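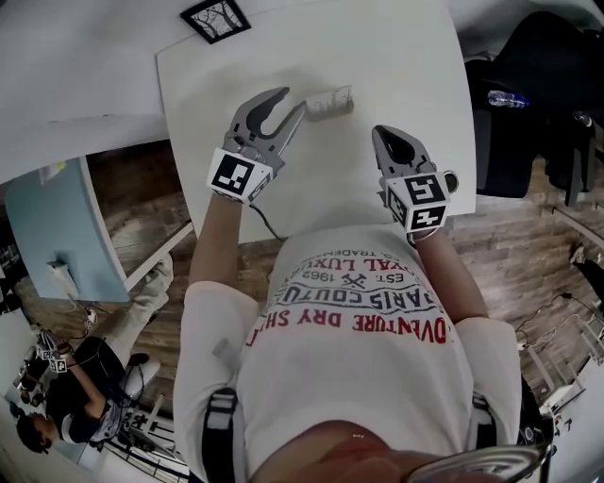
Serena Bortolotti thinks we started from the wrong end. Her remark at the morning talk was that the packing people should have been asked first which movements hurt them and which ones they like, and only after that should anybody pick up a gripper. I wrote it down during the talk so that I do not make it softer later. I agree with half of it, and I will come back to it further down.

Notebook, hand station, December 28, 2018

Work today: recording of the short picks for the Troltley line. One gripper in each hand, small flat part on the white table, cubes with the black patterns on both grippers so that the software can follow the hands. Camera on the head. Same method as before the break, with the new harness straps.

Settings:
Finger opening on the left, full. On the right I keep it smaller, as the right hand only has to hold and wait.
Table height not changed.
Target for the whole set is 851 good recordings. We stand at 200, counted by the program this morning before the first pick.

Notes on the picks themselves. Flat parts are the difficult ones. With bare fingers I would push the part to the table border and take it from below, and I never knew I did this until the gripper did not allow it. The curved fingers want something with height. When I come from straight above, the tips touch the table before they touch the part. When I come low and from the side it goes better, but then the cube on the back of the gripper turns away from the camera and the track has a hole in it. I tried 5 approach angles and kept 2 of them. They are marked in the log as "low left" and "half low". Please, whoever continues, do not invent a third one without writing its name, or we will not be able to separate them after.

The cable of the left gripper pulls a little when the arm is stretched to the far side of the table. It is a small force, but after many repetitions I feel it in the wrist and I start to make the movement shorter. This is bad in two ways: for my wrist, and for the data, which then contains a tired person. I will ask for a longer cable. Until it comes, change of person earlier than the plan says.

Now to the discussion, while I still remember who said what.

The Troltley line is to take over the first part of the packing at Prulstead, meaning to lift the flat inserts from the tray and put them in the box. At present the packers do this by hand for the full shift. The plan from Santoro says that the same people will stay and will "supervise and correct". I was at Prulstead in May and stood next to the line for a whole shift, and I have some difficulty with the word supervise. What I saw was people who talk while the hands work. They look at each other and not at the inserts. If the machine does the lifting and they must watch it, they cannot look at each other anymore. The work becomes lighter for the shoulders and heavier for the head. I said this at the talk, maybe not in good order.

Nives Caruso answered that the packers told her the contrary. According to her, most of them would give away the inserts tomorrow and not miss them, because of the paper edges and the dry fingers in winter. What they are afraid of is the screen. At the older Zuto station a stop shows only a code, and the person must call a technician and then stand there with nothing to do while the boxes collect behind. She said this waiting is what they hate, more than the lifting. They feel that everybody looks at them as if they had broken it.

I had not thought of this. I was thinking about the movement all the time, as that is what I do here at the table.

So back to Serena. If we ask first which movements they want to keep, I think we would get the wrong answer for the inserts, as they do not see it as a movement, they see it as Prulstead. But if we ask what happens at a stop, we would get a very good answer and quickly. I proposed that two packers come here to the table, one week each, paid as normal shift, and record picks with us. They know how to separate two inserts which stick together. I do it badly. Nives showed me what she learned from them: you bend the corner a little with the thumb and let it go, and the second one falls off. No gripper of ours has a thumb, but perhaps the same thing can be done with one finger closed and one open. To try.

Serena was not against it, but she wants that it is written clearly what the packers get from it. She is right that it looks strange: we ask a person to teach the thing which takes her task. If we say "you will supervise," we must also say what the pay class is, who is allowed to stop the line, and that a stop is not counted against the person. Santoro has not put any of these three on paper. I asked for the document again this afternoon by mail.

Small things to keep:

The camera band becomes loose when I look down for long. Tighten it before each set and not in the middle, as it moves the picture and then the old calibration is not good.

Please do not speak to the person who is recording, except for stop. I turned my head today to answer and lost the set.

Folder names: date first, then hand, then angle. I found three different orders in the old folders and spent most of the lunch time to repair it.

Open points:
Longer cable, left side (me).
Question list about stops, for the Prulstead packers (Nives, with Serena).
Answer from Santoro on pay class and stop rights. Until we have it I would not invite anybody.
Corner bend with one closed finger, first try with "half low".
Check if the second pair of grippers gives the same opening value as the first. The recordings of both go in one set, and I have only assumed that they are equal.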